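Speaker notes – "Does the model molecule help?"
Teaching organic chemistry session, slot two of the afternoon, 20 min plus questions

Slide 1. Title. Say hello, thank Uzma Gilani for moving me off the 9 o'clock slot. Don't read the title out.

Slide 2. The claim. We all say it: give students a model kit and they understand stereochemistry. I said it for years. Ask the room who has tested it. Wait. Don't fill the silence.

Slide 3. What was done at De Haan. Toon Dekker ran it with first years, one term, tetrahedral carbon and R/S assignment only. Half had kits in the workshop, half had paper and wedge-and-dash drawings. Same tutor, same problem sheet. Kits group did better on the day. Everyone cheered.

Slide 4. Same students, 7 weeks later, no kits in the room. The gap had gone. Leave the graph up. Let people look for the gap before I say it isn't there.

Slide 5. Possible excuses.
– Test too easy. Fair, I'd half accept that.
– Paper group borrowed kits from friends. We asked. A few had.
– Students forgot everything anyway. Cheap shot but someone will make it, so get in first.

Slide 6. The Risaseo survey. 2,653 replies, and 90 per cent say models "helped". Helped with what? The question didn't say. Students also tell us highlighters help. Lies Van Rooij will be in the audience and she wrote the survey – be polite, she agrees with me on this one.

Slide 7. Worked case. (R)- and (S)-butan-2-ol on the board. Do it by hand, slowly: OH first, then ethyl, then methyl, hydrogen at the back. Swap two groups, show it flips. Then swap two more and ask what they've got. Somebody usually says a new isomer. It's the one we started with.
If running late, skip the Fischer projection. If early, do it, but rotate by 180 degrees in the plane only, and say why 90 is not allowed.

Slide 8. Software. Sunee Thepsuriya has used the Dunda viewer with her group and likes it. I'm less sure. Spinning a molecule on a screen is not the same as deciding which way you want to look at it, and the viewer picks a starting angle for you. She has no delayed test yet. Neither has anyone else I could find.

Slide 9. What I'd want before buying more kits.
Delayed test, no props. Marking done blind. Meso compounds included, as that's where the guessing shows.
Rosimeire Queiroz has offered to run it at Rudach in October. Put her email up.

Slide 10. Questions. Leave this one up and sit down.

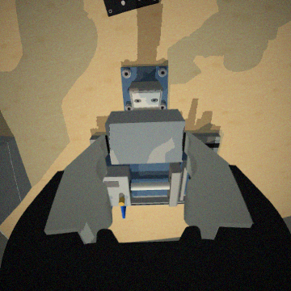
Slide 10: compact assembly between two grey fingers (computer render)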